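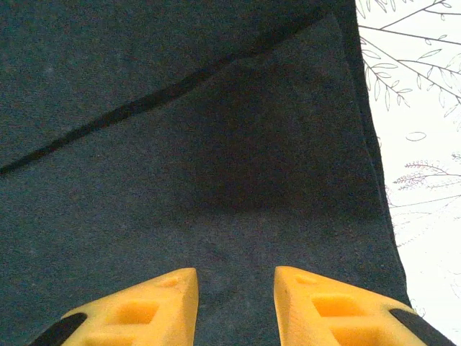

Amber Wragg thinks we sat too deep after the break, and she may be right. Wainwright 2, Tirnach 2.

15th September
By Ignacio Pruitt

We led twice and gave it away twice. Their second came in minute 63 from a corner we should have cleared – I was on the near post and got nothing on it. Radeck played well on the left until his calf went tight. Almost 1,000 in, good for us. Moved up to eighth. Moveck away next, on that awful slope. Knee is sore, so I'll skip the morning run and ask about starting on the bench.

Contact | © Ignacio Pruitt | Back to top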